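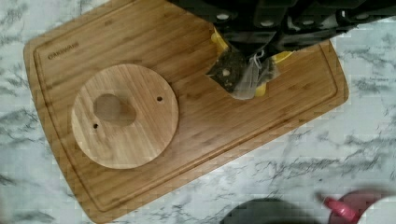
Oiling a bamboo chopping board

A bamboo board needs oil when the surface looks pale or feels rough. Most boards in daily use want it every month or so. Wash the board with warm water and a little washing-up liquid, then stand it on its long edge overnight. If yours has a juice groove running inside the edge, like this one, go round it with a soft brush, as crumbs and old oil collect there. Move anything that lives on the board, such as a wooden disc or a box of tea bags, before you start.

You will need food-grade mineral oil and a clean cotton cloth. I use Purnasell, but any plain one will do.

1. Warm the bottle in a bowl of hot water.
2. Pour a small pool in the middle and rub it along the grain. A medium board takes around 40 ml for both sides.
3. Push the cloth into the groove with a fingertip. Do the rounded corners and edges too.
4. Leave it for four hours, then wipe off what has not soaked in.

Do small wooden pieces the same way, using a cotton bud for any drilled holes.

Dry used cloths flat outdoors before binning them.

Irfan Bangash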